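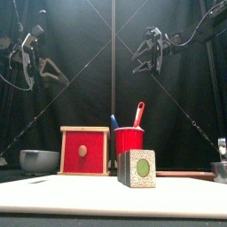

주방 소품 정리전, 이번 달에도 합니다. 바스텐(Basten) 뒷방에 쌓인 물건들 드디어 꺼냄. 상태는 제각각이니 직접 보고 고르세요. 빨간 컵에 조리도구 꽂아 둔 것, 저희 집도 이렇게 써요. 서랍에 눕혀 두면 맨날 뒤적뒤적... 세워 두면 손이 바로 갑니다. 회색 볼이랑 손잡이 달린 냄비도 같이 나가요. 빨간 앞판에 동그란 나무 손잡이 달린 나무 상자는 벌써 문의가 있었는데 예약은 안 받습니다. 먼저 오신 분이 임자!

가격표는 아직 다 못붙였어요. 오전 중에 끝낼 예정. 소품 3천원부터고 이르카노(Irkano) 그릇은 따로 묶어서 팝니다. 나무 상자는 윗판에 길쭉한 홈이 나 있으니까 뚜껑 생김새도 꼭 보고 가세요. 영수증 꽂아 두면 어떨까 싶기도 하고.
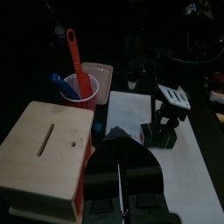

가져오실 것

장바구니, 신문지 몇 장. 포장지는 금방 떨어져요. 지난번에도 점심 전에 동남. 카드 되는데 단말기가 느리니 현금이 빠릅니다. 주차는 홀로이드(Holroyd) 건물 옆, 42번 칸까지만요. 그 뒤쪽은 자브스카(Zavska) 자리라 대시면 안 됩니다. 늦게 오실 분은 뒷문으로. 앞문은 오후 3시에 잠가요.

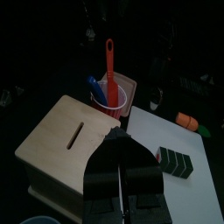 산 물건을 나중에 찾아가도 되나요?
당일 오후 5시까지만 맡아 드려요. 이름이랑 연락처 뒷자리 적어서 계산대에 주시면 됩니다. 교환은 어렵고, 깨진 데가 있으면 그 자리에서 말씀해 주세요.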